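Ultura Workshop, Bench Notebook
Entry: January 22, 2018
Subject: Sorting of mixed parts, Gikthorpe store

The second tray of mixed hardware from the Gikthorpe store was laid out this morning on the quilted mat. The mat is to remain in use for all sorting, as small parts roll on the bare tabletop. Entries in the parts ledger resume at line 1057.

Plumbing and wall fittings go to Bay 2. The white PVC tee and the light switch panel are kept together for the present, pending new bin labels from Stellside. The three black hex nuts do not match one another in size and are to be gauged singly before binning. The yellow tape measure is a bench tool and should not be entered in the ledger. 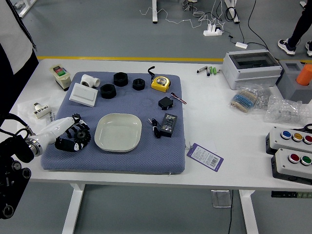
Gears and dish

The white square dish is reserved for gears. Teeth are to be checked for chips under the lamp, and the bore measured, before any gear is given a line number. Colleagues are asked not to use the dish for screws or washers, which was done repeatedly in June and led to a full recount of drawer 80.

A black spur gear in the dish is to be treated as awaiting measurement, and should be left there until the bore has been written down. The start/stop switch box, with its green and red buttons, stays on the table behind the mat. It belongs with the Sala order and has its own ledger page. Items with attached leads are to be coiled and tied before storage; drawer 135 has been cleared for them.

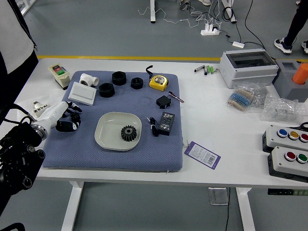
Stellside replied in the afternoon that the new labels would be printed by bin size and would carry no part names, and asked whether the nuts could share one bin with a divider. The request is noted. One bin is acceptable provided each nut is tagged with its thread size. The divider is to be cut from the offcuts under the window bench.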